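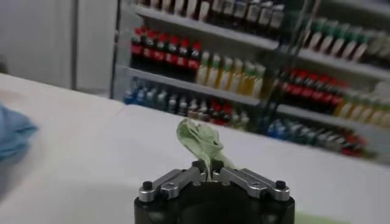

Household Textiles and Their Care
Notes for Unit 2: Why Cloth Wrinkles, and What to Do About It
Instructor: Miroslava Mykhailiuk
2021-09-06

Welcome back, everybody, and thank you for moving your chairs so quickly last time. I promised to put the wrinkle material in writing, so these are my notes, a bit tidied up but still mostly the way I talk.

Start with the fiber. Cotton and linen are both made of cellulose, and cellulose is a very long chain molecule. Neighboring chains hold on to each other with hydrogen bonds, which are weak one at a time and quite stubborn in large numbers. When you bend a cotton thread sharply, some of those bonds let go and new ones form in the bent position. Now the thread "prefers" to be bent, and you have a crease. Water gets in between the chains and loosens those bonds, and that is the whole secret of the steam iron (my grandmother sprinkled her sheets from a bottle with holes punched in the cap, and she had never heard of a hydrogen bond in her life).

Wool behaves differently. The fiber has a natural crimp and springs back, so a wool jacket hung overnight in a steamy bathroom will usually look much better by morning. Polyester is different again. It barely takes up water, but it softens with heat, so a crease pressed into it when hot can stay there for years. Wonderful for pleated skirts, less wonderful if you forget a shirt in the bottom of the dryer!

Weave matters too. A tight plain weave gives the threads very little room to slide, so they have to bend, and the fold shows. Knits have loops that can shift around, and they forgive a great deal. Please compare the Kairys and Tunley swatches in your folders: same cotton, same weight, one woven and one knitted. Crush each one in your fist for as long as it takes to say your full address, then lay it flat and watch.

A word about finishes. Easy-care cotton has been treated with a resin that ties the chains together so they can't slip. The cloth recovers nicely, but it loses strength and feels a little stiff — run your thumb over the Vutance sample and you'll notice it. Thread count, by the way, won't tell you how a sheet will crease. I have owned a 600 that looked terrible after one night.

For next time: read up to 28 pages of the packet, stopping wherever the section on linen ends for you, and bring one item from home that always comes out of the wash wrinkled. Check the label first and write down the fiber content. Socks don't count, please.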